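About Wudik

Wudik teaches robots to do things with their hands, or with whatever we have bolted on where the hands would go. We work out of two rooms above a tile showroom in Marden, and our customers are mostly people who pack, sort and put away small items for a living and would like some help with the dull end of it.

We don't write clever instructions for picking up a bag of snacks. We tried. The instructions ran to 300 lines and the arm still treated every bag like a brick. These days a person does the job, over and over, and the robot learns from the recordings.

How we teach

There are two ways in, and most projects use both.

By hand: a demonstrator holds a pair of grippers and does the task directly. The grippers have the same fingers the robot will have, so you are every bit as clumsy as it is going to be. New demonstrators find this humbling for the first hour and then start doing it in their sleep.

By remote control: a demonstrator sits at a desk and steers the arm from there. It is slower, and it feels like buttering toast through a mail slot, but it covers the heavy jobs and the ones in places you wouldn't want to stand.

A usable task takes 800 demonstrations, give or take a customer who changes the tray halfway through. We keep the fumbles if they end in a recovery. A robot that has only seen perfect grasps has no idea what to do after a bad one, and it will have plenty of bad ones.

Who we are

Châu Đỗ started Wudik after several years of writing motion code at Rodis, where the robots were fast and the boxes were all the same size. We are now 25 people, most of them demonstrators, which confuses visitors who expected more screens. Demonstrators are on salary, work in pairs and get a long break every afternoon, because tired hands teach tired habits and we have had to unlearn a few.

What we work on

Soft packaging is our specialty, mainly on the grounds that few others wanted it. Wrappers crease, shine, slide and cling to each other. Patterned cloth underneath doesn't make life easier for the software either, and people's homes and market stalls are full of it. So we do our sessions on real fabric, with real packets and a tray.
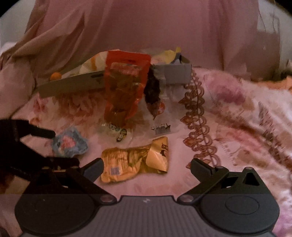 The bags take ages, Châu Đỗ admits, and you learn to come in low and close slowly, then let go before you feel ready to. Speed we can add later; a bad habit you have to record all over again.

Our longest-running project is with Chisholm, a mail-order grocer with 234 kinds of packet and strong feelings about every one of them.

Visiting and joining

We open the doors on Friday afternoons, except in August. You can try the grippers yourself - bring short sleeves and low expectations. If you turn out to be good at it, we are usually hiring. No robotics background is needed, and patience counts for more than a degree. Ring the bell marked Wudik, as the tile people are tired of giving directions.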